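In praise of dark furniture

I have lived with white furniture for most of my adult life, and I would like those years back! White shelves, white desk, a white wardrobe that showed every fingerprint. When we moved to the flat in Doltton I swore I'd buy nothing paler than strong tea, and I've been happier at home ever since.

My friend Graciela Medina thinks this is madness. Dark wood eats the light, she says, and makes a small room feel like the inside of a trunk. I used to believe that too. But go and sit in an old library, or the back room of a decent pub, and tell me you feel squashed. You feel held! The walls can be as bright as you like, and the furniture gives your eye somewhere to land.

Then there's what it does for everything else you own. A plain bowl on a pale shelf vanishes. Put the same bowl on something nearly black and it looks as if you chose it with great care (mine came from the charity shop on Prollside and cost £2). Books look better, plants look wonderful, and even a pile of post has a certain dignity.

Yes, dust. Everybody brings up dust. It shows, I wipe it, the job takes 3 minutes and I rather like doing it with the radio on. Coffee rings, on the other hand, hardly show at all, and I make far more of those.

I'd carry it right through the house too, bathroom and study included, where people lose their nerve and go back to white. A brown vanity under a white basin is one of the nicest pairings going, and a desk that's almost black makes a lovely calm place to work.

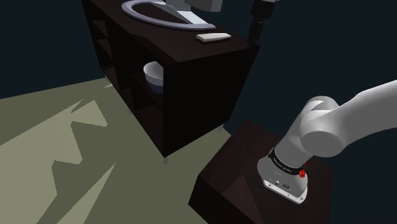
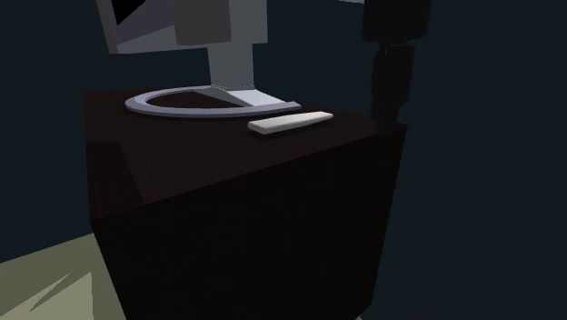
Where to start if you're nervous

Buy one piece, second-hand, and make it a big one. A little dark side table in a pale room just looks lost. I paid £18 for a chest of drawers with a sticking bottom drawer, rubbed a candle along the runners, and it has been perfect. Live with it from January through to spring, so you see it in the gloomiest light first, and then go looking for its friends.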